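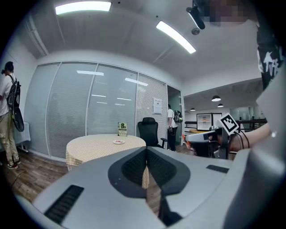
Skekonstead Extends Hours at Three Branch Libraries

March
By Þórey Hafstein
Skekonstead Town News

The Skekonstead Library Board has approved longer opening hours at its Drudia, Dai and Skunduda branches, following a review of how residents use the buildings in the evening. Under the new schedule, all three branches will remain open until 8:30 p.m. on weeknights. They currently close at 6 p.m.

The review drew on a survey that was mailed with water bills over the winter and could also be filled out at any branch desk. The library received 2691 completed forms. Of these, 1240 named evening hours as the change that would matter most to the household, ahead of a larger parking area at Drudia and the return of the bookmobile.

The board voted to pay for the added hours from the existing operating budget. Part of the money will come from ending the lease on an off-site storage unit that has held bound newspapers and duplicate reference sets. The newspapers will be moved to the lower level at Skunduda, where they may be read by appointment. Duplicate sets will be offered first to the town's schools and then placed in the spring book sale.

Staffing for the evening shift will be drawn from current part-time employees who have asked for more hours. Two new desk positions will be posted at the Dai branch, which has the smallest staff of the three and has closed early on several occasions this winter when an employee was out sick.

The board also reviewed the state of the meeting rooms. Residents booked the rooms 613 times last year, and requests for evening use were often turned down when they ran past closing. Under the revised room policy, groups may reserve a room until 8 p.m. Reservations can be made up to 47 days in advance, either in person or by telephone. Groups that meet monthly will need to submit a new form each season. There is no charge for residents.

Weekend hours will not change at any location. The board discussed a proposal to open the Drudia branch on holiday mornings but took no vote — the matter has been sent back to the branch manager for a cost estimate.

Book drops will continue to be emptied twice a day. Items returned before 7 p.m. will be checked in the same evening. The homework help table at Dai will keep its present afternoon hours through the end of the school year and may move to a later time in the fall.

The new schedule takes effect once the desk positions at Dai have been filled. Printed copies will be available at all branches and at the front counter of the town hall.

47 shares
6 comments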